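A Thursday at the Segers Mill Open Day

I had been meaning to go to the Segers open day for years, and every July something came up – a wedding, a leaky roof, the dog. This time I put it on the calendar in pen and told my sister she was coming with me.

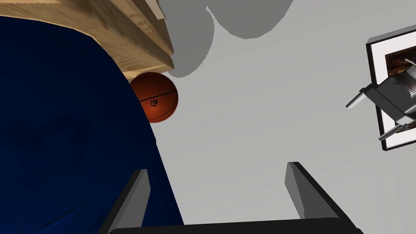 We got there a little after nine in the morning, which I thought was early until I saw the line at the gate. Segers weaves upholstery cloth, mostly wool with some linen, in a long brick building beside the river. The ticket was 2 dollars and you got a paper cup of coffee with it, so I can't complain about the price, though I could say a word or two about the coffee.

Our guide was Refilwe Adams, who has worked in the finishing room since she left school and clearly loves the place. She started us off in the yarn store, where the cones are stacked up on racks right to the ceiling and the whole room smells of sheep and machine oil (my sister went and stood outside for a minute). Then on to the warping floor. I had never understood what a warp was, not properly, and I've been sewing cushions for most of my life! Refilwe had a half-made one ready, with 2705 ends on it, and every one of those has to be threaded by hand through its own little eye before the loom can start. She said a good threader can talk the whole time and not lose her place.

The weaving shed is loud. They give you ear plugs and you need them. Jacobus Makhubela looks after the looms on the day shift, and he stopped one so he could show us a broken thread and how he ties it back in. His knot was so small that I had to run my thumbnail over the cloth to find it, and even then I think I was feeling something else.

After that came the dye house, where it was very warm, and the mending tables, where we stayed longest. Three women were going over a piece of gray herringbone under strong lamps, pulling out burrs with tweezers. One of them let me try. I made a hole.

Lunch was soup and rolls in the yard. There was a remnant sale in the old boiler house, and I would tell anyone going next year to do that first, as the good wools were gone by noon. I came home with enough green tweed for a footstool and a bag of odds and ends I have no plan for. My sister bought nothing and then talked about a rust-colored stripe all the way home.

Parking is in the field across the bridge. Wear flat shoes – the floors in the old part are uneven, and the stairs down from the yarn store are steep.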